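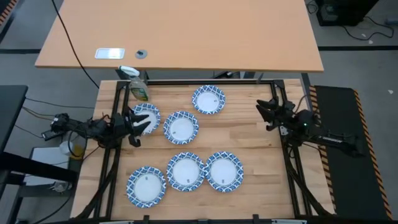

# Paper plates, patterned rim: notes and data card

Maintained by Tayla Sheehan. Last revised August 29, 2022.

## What this covers

Placement notes for round paper plates spread out on a butcher-block surface. The plates have a plain white centre and a wide blue-and-white rim, scalloped, a bit like tiles. The set was put together under the Tatton tidying project and holds 800 entries. Each one records where the plates lie, which ones touch and whether anything is over them.

## Why patterned plates

The argument was that a busy rim makes the edge of a plate easier to find. I was not convinced in May and I'm only half convinced now. A strong pattern helps when a plate lies on bare wood. It helps a good deal less when two rims nearly meet, and in a stack you mostly see the top one anyway.

Several plates have small grey marks on the white part. An early draft called these "dirt". Please don't. They may well be printed logos, and the field is now plain `mark`, with yes, no or unsure.

## Fields

- `plate_position`: upper, middle or lower, then left, centre or right
- `rim_contact`: touching, nearly touching, apart
- `covered`: none, part, most
- `mark`: yes, no, unsure
- `other_items`: free text, e.g. a spray bottle in the corner

## Known problems

"Nearly touching" is a judgement. Wenen and Feng, our two labelling groups, agreed on it for 83 of every 100 pairs, which sounds decent until you look at the rest -- those are the pairs anyone would care about.

51 entries have no `covered` value. Don't read that as "none".

The notes say nothing about weight, stiffness or whether a plate is clean. I have seen the set cited as evidence on clearing a table after a meal. It can't support that -- there is no food anywhere in the fields.

## Changes

- Version 2: `dirt` renamed `mark`; free text allowed in `other_items`
- Version 1: first release

Related items

Tatton: stacking bowls and saucers
Tatton: napkins, folded and flat
Skulovex label guide
Wiping down worktops: field list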